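Utport Shared Car Club
Minutes of the March members' meeting

Held in the upstairs room at the Levia Center, Utport. The meeting opened at 6:35 p.m.

Present: Gráinne Mulcahy (chair), Tamunoemi Nwosu (minutes), Sutrisno Sembiring (fleet), Fiachra Sheehan (accounts), and members as signed in.
Apologies: Helju Sproģis, who sent written notes on item 4.

1. Minutes of the last meeting

Approved with one correction. Under "Parking," the second bay on Tierney Street should read "north side." Moved by Fiachra Sheehan, seconded by Sutrisno Sembiring.

2. Matters arising

The broken key box at the Tierney Street bays has been replaced. The old codes no longer work. Members who have not picked up a new code should email the club from the address they signed up with.

The city has not answered our letter about repainting the bay lines. Gráinne will call the parking office.

The child seat missing from the gray hatchback was found in the trunk of the wagon. Members are asked to put seats back in the car they came from and to write it in the log if they can't.

3. Electric car lease

Sutrisno reported on the offer from Drasumia. The company would lease the club two electric hatchbacks for a fixed term. The monthly charge is $700 for the pair and covers tires, routine service and roadside help. It does not cover insurance, charging or damage to the charging cable.

The cars would replace the older of the two gas sedans and the gray hatchback. The wagon and the remaining sedan would stay. Sutrisno said the older sedan needs front brakes and an exhaust before its next inspection, and he would prefer not to spend the money if the car is going to be sold.

Questions from members:

Range. Sutrisno has driven the demonstration car to the reservoir and back with the heater on and did not need to charge on the way. He would not promise the same result in January.

Deposit. Drasumia wants one month's charge up front, returned at the end of the lease less any damage.

Ending early. There is a penalty if the club gives the cars back in the first year. Fiachra asked for the exact wording before any vote on the final contract. Sutrisno has the draft and will send it around.

Mileage. The draft has a yearly limit for each car. Several members thought the wagon would still be used for long trips and that the limit would not be a problem. Gráinne asked that the booking records be checked before we rely on that.

Winter tires. Not included. Sutrisno will ask for a price.

One member asked whether the club could buy used electric cars instead. Fiachra said the reserve would cover one car but leave nothing for repairs, and he could not recommend it this year.

Motion: that the club go on with talks with Drasumia for two cars, with the final contract to come back to members for a vote. Moved by Sutrisno Sembiring, seconded by Tamunoemi Nwosu. Carried, with two against.

4. Charging

Helju's notes were read out by the chair. In short:

The Levia Center is willing to let the club use two spaces at the back of its lot for overnight charging. The electrical panel has room for one 40 amp circuit. A second circuit would mean new work on the panel, which the center will not pay for. Helju suggests starting with one charger and a sign-up rule, so that the car with the lower charge is plugged in first.

The center would bill the club each month from a separate meter. It wants the cable hung up when not in use, so that the plow driver can get through.

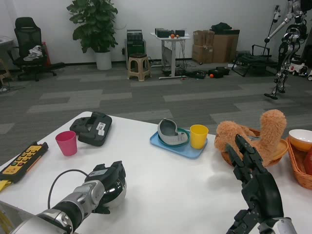
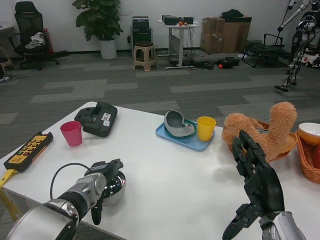
There was a discussion about who moves the cars. If both come back low on the same evening, someone has to swap them over. Sutrisno said he lives close enough to do it most nights but does not want it to become a standing duty. A member on Tierney Street offered to share it. Gráinne suggested a small driving credit for whoever makes the swap. Fiachra thought this was fair as long as the credit is entered in the booking system the same day.

It was also asked whether members could charge at public stations and claim the cost back. Agreed that they can, with a receipt, on trips outside Utport. Inside the town the car should be brought back to the lot.

Action: Helju to get two written quotes for the first circuit and the charger, with the meter shown as a separate line.
Action: Tamunoemi to draft a one-page charging guide for the glove box.

5. Accounts

Fiachra handed out the figures for the winter quarter. Income from bookings was slightly up and fuel was slightly down. Insurance was the largest single cost, as usual. Two members are behind on their monthly dues and have been written to.

The refundable joining deposit stays at $100. Fiachra had looked at raising it to help with the lease deposit and decided against it, as the money would have to be paid back whenever a member left. He would sooner see the hourly rate for the wagon go up a little. No decision was taken. He will bring numbers to the next meeting.

The accounts were accepted.

6. Bookings and late returns

Tamunoemi reported six late returns since the last meeting, four of them for the wagon. In two cases the next member was left waiting at the bays. The present rule is a warning the first time and a charge after that. She has been sending the warnings but not the charges, because the booking system does not add them without being told to.

Members were in favor of keeping the rule and applying it. A grace period of fifteen minutes will stay – anything past that counts as late, unless the member has extended the booking before it ran out. If the next slot is taken and the extension is refused, the member should call the person waiting.

Action: Tamunoemi to enter charges by hand until the system can be set up to do it.

7. Cleaning

The wagon was returned twice with dog hair on the back seat. The blanket kept in the trunk is for this. It was last washed in the fall and Sutrisno will take it home. The handheld vacuum at the key box is working again after a new filter.

Sutrisno asked members to stop leaving empty washer fluid jugs in the footwell.

8. Any other business

Gráinne has been asked by the neighborhood newsletter for a short piece on how the club works. She will write it and show it to Helju before it goes in.

A member asked about a pickup truck. Noted, and left until the lease is settled.

The spare key for the remaining sedan is still not accounted for. Anyone who has it should drop it in the key box slot, no questions asked.

9. Next meeting

Same room, 6:30 p.m., date to be sent by email once Sutrisno has the final contract from Drasumia. Members who want the draft lease on paper should tell Tamunoemi beforehand.

The meeting closed at 8:10 p.m.

Minutes taken by Tamunoemi Nwosu.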